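Turilthorpe kitchen notebook – July, morning

Second go at the sink corner, and I'm so much happier with it than I was with the first! The new over-the-sink rack is in (the expandable Flanholm one, steel rods, blue ends) and it fits the big basin as if somebody had measured for it. Well, I did measure, but I measured the old sink, so this is luck.

Notes on the rack before I forget. Closed, it's too short to reach across. It wants to be pulled out until both ends sit flat, one on the divider and one on the counter side, and then given a push down on each end. If only one end is seated it rocks. I had it rocking for a good ten minutes and was ready to blame the counter. Opened out it measures 34 cm end to end, and I wouldn't go much past that.

Light things are what it's best at. Paper cups, lids, the small strainer. The rods are close enough together that a cup on its side stays put, though upright is chancier if you bump the rack. Anything heavy I'd still put on a towel. 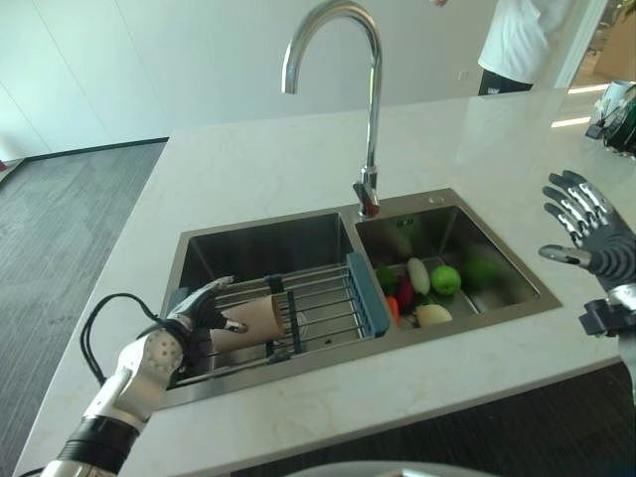

The small basin is the produce side from now on. I love this arrangement. Apples, carrots and the long white things all go in there, play food included, and the big basin stays free for washing up under the rack. The faucet swings over either one without hitting anything, as long as you lift the tall jug out first. Whoever picked a gooseneck that high, thank you!

Ran the tap test again while I was at it. Drinon cartridge, handle fully open, filled the measuring bucket in 33 seconds the first time and 29 the second. I think I was slow on the stopwatch for the first one. Either way it's nearly twice as quick as the old faucet, and it shuts off clean with no dribble.

Still to do:
– wipe the rods dry at the end of the day, water sits where they go into the blue ends
– ask Karpenko if they sell the end pieces separately, would like 2 spare
– strainer basket for the small drain, bits of leaf keep going down
– find a proper home for the dish soap. Behind the faucet looks tidy but you knock it over every time you reach for the handle

Tried the rack over the small basin too, just to see. It sits there all right but then you can't get at the apples. Moved it back. Rinsing the whole carrot lot after lunch, will write up how the drain copes.

3 comments · 11 shares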